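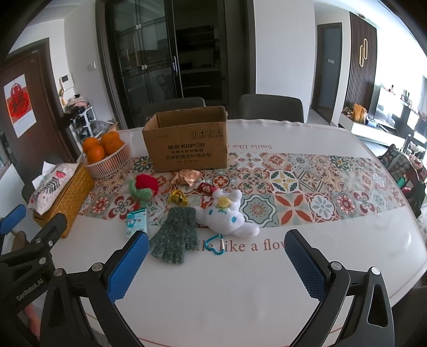 An oval table, with a knitted fingerless glove, a plush toy and an open carton on a tile-patterned cloth.

The dining table is the usual landing place for things that have no other. Telma Lagos, who runs household sorting courses in Lullanau, treats this as a storage problem with a fixed procedure.

Her method begins with the surface. The cloth stays on, as it stops small hardware such as a carabiner from sliding. Food is separated first: oranges keep in a slatted basket, where air reaches the underside of the fruit, and sweets go into a lidded tin. Empty foil is thrown away at once.

Textiles follow. Hand-knitted gloves are stored flat and in pairs; a single glove is set aside for one month, then unpicked for yarn. Crocheted ornaments are wrapped in tissue paper. Plush toys are brushed and returned to a shelf.

An open carton is the last item. Lagos allows it to remain only while it is being filled. A full table takes her students 40 minutes on the first attempt. By the end of the October course, Jessie Mowat had reduced hers to 38, including the time needed to fold the carton and carry it out.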